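2026-09-23

Worktop, back wall side. Oiling day for the board.

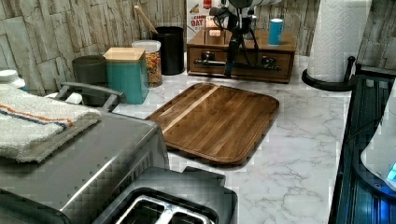
The board in its usual spot, wooden box behind.

Second coat of mineral oil went on at 95 ml for both faces, which was too much. The dark strips took it evenly. The pale diagonal stripe is denser and left a film, so I wiped it after 27 minutes and again before bed. The rim collects oil on the inner edge and needs a cotton bud. Next time, half the quantity and a lint-free cloth. Terry towelling sheds.

Last coat was in August. Hema Salian says monthly in a heated kitchen. Hanne says when it looks dry, and she has kept a board going longer than I have. I will keep to monthly until the tin runs out.

Sarpong replied about the wall. The stacked stone was sealed when they fitted it but they recommend a second application behind any area used for cooking. Grease gets into the ledges between the pieces and a flat cloth does not reach it. Tried a soft toothbrush with dilute washing-up liquid on a short run behind the canisters. Result acceptable, slow. Quote for resealing is 1095, and I have not answered.

Moved the teal canister forward to get at the stone, then put it back left of the glass jar. Lid on the teal one is tight in damp weather and fine today. The drawer in the box sticks at the same point as before. Candle wax on the runners, to do.

Toaster crumb tray emptied. Marisol is coming at the weekend and wants the board for bread, so no onions on it before then.

Still need: oil, 2 cotton cloths, fine sandpaper for the corner nearest the wall.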